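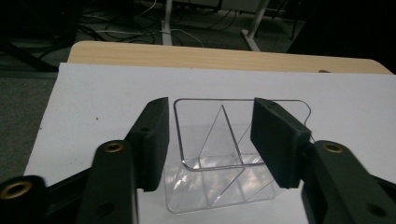 Kosora, a shared workshop in Jivside, today released build plans for the Nanoron, a hand-held gripper that members can make at a workbench. The two dark fingers open wide enough to straddle a clear divided box. The plans run to 40 pages and are free to download.

JIVSIDE, Tuesday, March 21, 2023 - The project began in January as an evening build.

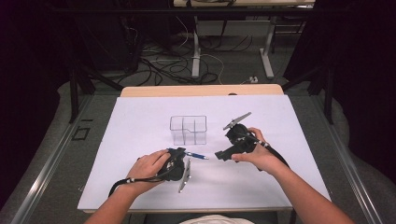 Members use the grippers in pairs to plan moves for a home robot arm. One is held in each hand - both black, each with its own cable - and the work is done over a white sheet on the table. Part kits go on sale at the Kosora front desk next week. The first run is 176 kits.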